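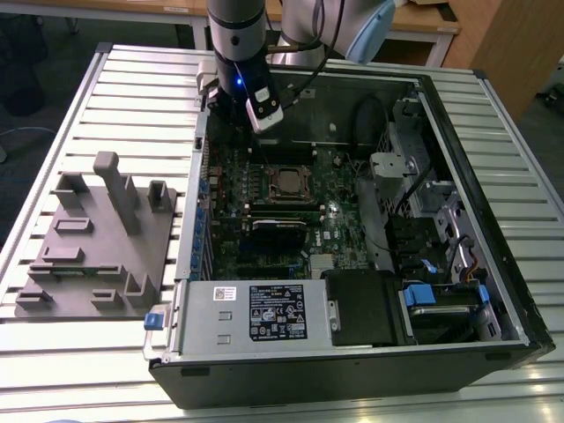 Photo: Tasiris

Robot arm learns computer repair from recorded mistakes

TOLEDO — A research group at Tasiris has published results from a training method that teaches a robot arm to work inside a desktop computer by having it study attempts that went wrong as well as those that went right.

The method, called Relon, was tested on a tower laid on its side with the side panel removed. The arm worked from above, with a gripper small enough to reach in among the parts on the motherboard, and a gray 3D-printed tray for parts was placed next to the case.

Training drew on 978 recorded attempts at handling memory modules and other components. Of those, 811 were marked as successful by the people who reviewed them. Most earlier systems at the lab would have thrown the rest away. Relon keeps them and marks the moment at which each one started to go bad, so that the arm learns to stop and back off before it pushes on a part that is out of line.

"A person feels it when a board doesn't want to go in," said Adjoa Aidoo, who led the work. "We wanted the arm to have some version of that — a point where it quits pushing and tries again."

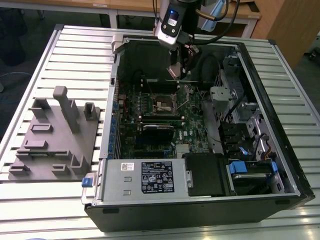 Fewer forced insertions

In tests, the group compared Relon with a version of the same software trained only on the successful attempts. Both finished simple pick-up tasks at a similar rate. The gap showed up when a module had to be seated in a slot, where the older version tended to keep pressing after a bad start. Relon usually lifted, shifted over and came down again.

The extra caution costs time. A retry adds 4 seconds, and on some runs the arm backed off when it didn't need to. Aidoo said the group is working on that now.

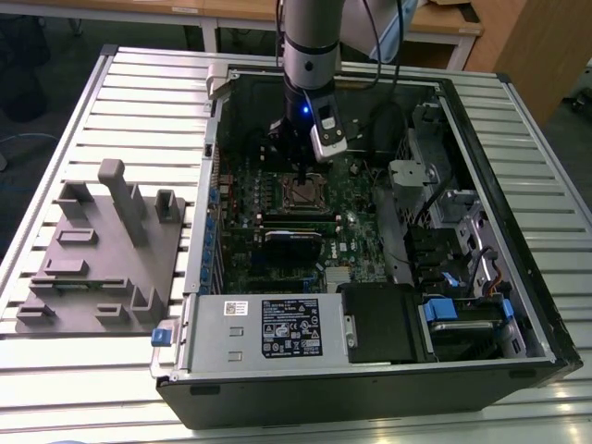

Cables remain the harder problem. They shift when touched and can end up across a part the arm is trying to reach, and the recordings include few examples of it. The group plans to collect more over the next two months at a recycling plant in Braststead, where desktop towers arrive in mixed condition and from many makers.

Tasiris said it will release the recordings in May, along with the reviewers' notes on the failed attempts. The training software will follow once the Braststead work is finished.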